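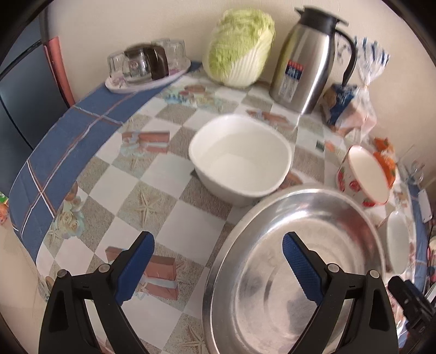

Preltar is the little planning and perception package I've been building since I got fed up with writing the same grasp code over and over, and version 2 is finally ready for other people to use! It takes demonstrations from a hand-held gripper, works out what was touched and how, and turns the lot into motion plans your own arm can follow. I do most of my tuning on kitchen stuff, and a shiny steel basin is about the meanest thing you can hand to a depth camera - all those bright highlights on the inside read as holes, or as lumps floating in the air. Put it on a tablecloth with checks and starfish and roses all over it and the old segmenter would happily find objects in the pattern. The new one looks for the rolled rim first and fits a circle to that, then fills in the rest, and I'm really pleased with how it behaves on metal.

What you get

The main piece is the rim and edge finder, which I've called Jevent (long story, it was going to be a separate product). It handles bowls, basins, trays, mugs and most things with an open top. You give it a clip and it gives you back a contact point, an approach angle and a confidence score. If the score is low it'll say so and wait for you, and you can nudge the contact point by hand in the viewer.

Then there's the planner. It's sampling based, nothing exotic, but it knows about finger pads. You tell it the pad width and how much squish there is in the material, and it leaves room for that when it closes on a thin edge. I used to have arms shoving bowls across the bench before the grip had properly started, so this one was personal.

Zoltán Hegyi wrote the replay tool and it's my favourite part of the whole thing. You can scrub through a demonstration, see the planned path laid over it in colour, and drag the start of the grasp earlier or later. He also added an export for plain CSV, after I nagged him for most of March.

What you'll need

A Linux machine with a decent graphics card, 28 GB of free disk space and a camera that gives you a timestamp on every frame. Wide lenses are fine, just run the calibration sheet first (it prints on ordinary paper, but turn off "fit to page" or your scale will be out). The control link talks over port 2202 by default and sends updates at 100 Hz. You can change both in the settings file.

What it doesn't do yet

Clear glass is still hit and miss. Upside-down tumblers are the worst of it, as the rim is sitting on the table and there isn't much else to grab onto, visually speaking. Soft plastic bags are on the list too. Tùng Mai is working on a bag model at our Isthorpe bench and I've seen some early runs that got me quite excited, but I'm not promising a date.

Buying it

Licences are per workstation and cover both Jevent and the planner. The replay tool is free whether you buy or not. If you're already on the Sampaio bundle you'll get the upgrade at no charge, so just log in and grab it from your downloads. Back up your old calibration files before you install, please! The format has changed and the converter only goes one way.

Page updated Mar 4, 2019

Print this page | E-mail this page

Contact | Copyright Preltar | Back to top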